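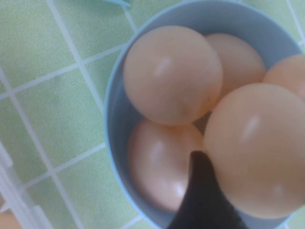

Betreff: Re: Greifer an der Eierzelle, Offset nach Fingertausch

Hallo zusammen,

Leokadia Piątek schrieb:
> Nach dem Fingertausch fahren wir den alten Werkzeug-Offset weiter.
> Stamatell sagt, die Finger seien maßgleich, Neueinmessen sei unnötig.
> Von 192 Griffen gingen 18 daneben, alle in der Schale. Ich würde
> die Schließkraft erhöhen und gut.

Das mit »maßgleich« glaube ich erst, wenn ich ein Messprotokoll sehe. Und die Kraft bitte in Ruhe lassen. Wenn ein Finger zwischen zwei Eiern sitzt, die sich fast berühren, entscheidet die Lage der Spitze, und mehr Druck macht höchstens Rührei. Die Spitze ist zwar verjüngt und rund, aber nach unten wird der Finger breiter — je tiefer man eintaucht, desto mehr schiebt er.

Mein Vorschlag für die Reihenfolge:

1. Finger abnehmen, Anlageflächen reinigen, mit Drehmoment nach Blatt wieder anziehen.
2. TCP neu einmessen, vier Punkte, nicht den alten Wert »übernehmen«.
3. Handkamera gegen den neuen TCP kalibrieren. Die glänzenden Stellen auf den Schalen traue ich der Konturerkennung sowieso nicht zu.
4. Erst dann wieder mit der hellblauen Schüssel testen, fünf Eier, Geschwindigkeit auf 5 Prozent.

Bei Kaczorowski hatten wir im September denselben Fall, da lag der Offset nach dem Tausch um rund 86 Hundertstel daneben. Auch dort hieß es vorher, das passe schon.

Hat Mieczysław noch die alten Finger? Dann bitte nachmessen, bevor sie im Schrott landen.

Gruß
Aniela Kalinowski

3 Kommentare · 5 Mal geteilt

Rochelle Waaka: Vier Punkte sind mir zu wenig, ich nehme sechs.

Mieczysław Lis: Alte Finger liegen noch in der Schublade. Messe morgen früh.

Stanisława Malinowski: Und wer hat das Drehmomentblatt? In Pondwood hängt es jedenfalls nicht.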